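Larkalthorpe, late, after the second coffee

Sixth night in May of me keeping this diary at the bench instead of at home, which tells you how the gripper comparison is going. The kettle in Prikolholm still takes longer to boil than the arm takes to home itself, and I have started using one to time the other.

The plan for the day was simple when I wrote it on the whiteboard. Finish the Zika fingers, start on the Bittencourt fingers, write up both, leave by six. By ten in the morning I had crossed out the second half. By lunch I had crossed out "leave."

For whoever reads this later (me, in a bad mood, looking for a number): Zika is our name for the short printed pads with the straight edge. Bittencourt is the longer pair with the shallow lip that is supposed to stop a chip from sliding out the bottom. Same gripper body, same arm, same wrist camera, same controller. The only thing meant to change is the last inch or so of finger. Of course I also changed the lighting, by accident, by pulling down a blind.

The task is processors into sockets. I picked it back in the winter because it sounded like a fair test, and it is fair in the way a dentist is fair. A processor gives you almost nothing to hold. You get the edge of the substrate and a bit of the lid, and if you squeeze harder to feel better about it, the chip tips. Then you're lowering a crooked square toward a great many tiny contacts that do not bend back.

So far the count for the Zika pads is 77 clean placements out of 100. I was pleased with that for most of the morning. Then I went back through the log and noticed that 13 of the bad ones came in one long streak right after I recalibrated the wrist camera, and I had to ask myself whether I was testing fingers or testing my own calibration. I know the answer. I wrote it in small letters.

The force limit was the other thing. The controller lets you set how hard the arm may push down before it gives up, and I had it set for the old job, where we were shoving connectors home. That is a lot of confidence to bring to a socket. I turned it down, and the arm then became so polite that it gave up at the first brush of anything. Turned it up a hair. Turned it down half a hair. This was two hours of my life.

Saved these to go with the write-up.

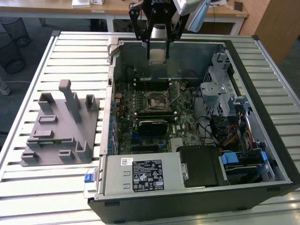
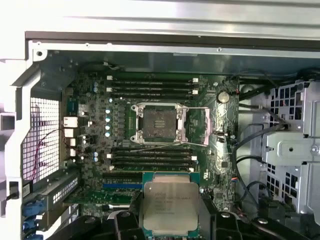
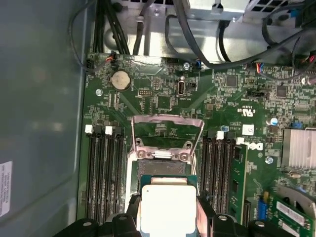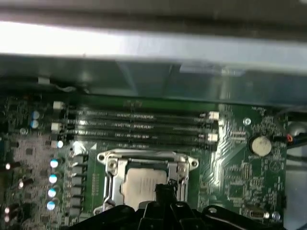

Should a camera on the wrist replace the fixed one over the table?

Keep both if you can afford the cable mess. The wrist camera is the better judge of the last small move, and the fixed one is the better judge of whether the arm was in a sensible place before it started. When I ran a batch on the wrist view alone, the arm got close very nicely and then had no idea what its own elbow was up to.

I typed that out because it's the thing I get asked every time I give a talk, and I never have it ready. Now I have it ready. It will be in this diary, where I will not find it.

Afternoon was Bittencourt. First impression: the lip is a good idea that needed a better printer. One pad came out with a ridge on the inside face and I spent a while with the file, taking off a bit, closing the fingers on a scrap chip, taking off a bit more. By the time it held level I had probably filed away whatever made it different from Zika. I measured it afterward and wrote the measurement on tape, and the tape on the box, and then put the box somewhere.

The longer fingers do reach past the memory slots more easily, I'll give them that. The short ones make the whole gripper come down low, and then I worry about knuckles meeting things that stick up. On the other side, long fingers flex. Not much, but I could see it on the wrist camera when they closed, a little bow and then a settle, and the chip moved with it. If I wait for the settle before I take the correction picture, the correction is good. If I don't, I am correcting for a chip that has already gone somewhere else. The script did not wait. The script now waits.

Which means the earlier Bittencourt runs are junk, and I've moved them to a folder called "junk" with a firm hand. I almost never delete. The total on the drive is 504 runs of one kind and another, and I'd guess I trust half.

Things for tomorrow, before I forget them:

Reprint both pads, same spool, same night.
Blind up or blind down, pick one and leave it.
Log the force limit in the file name, because the notes column is where facts go to die.
Try the slower approach on the last bit of travel.
Find the box with the tape on it.

I ran one more slow descent before shutting down, with the reluctant force setting and the new wait, and stood there with my hand by the stop button like a man watching toast. I'll count it in the morning with the rest. The arm is parked, the lamp is off, and the kettle has finally clicked.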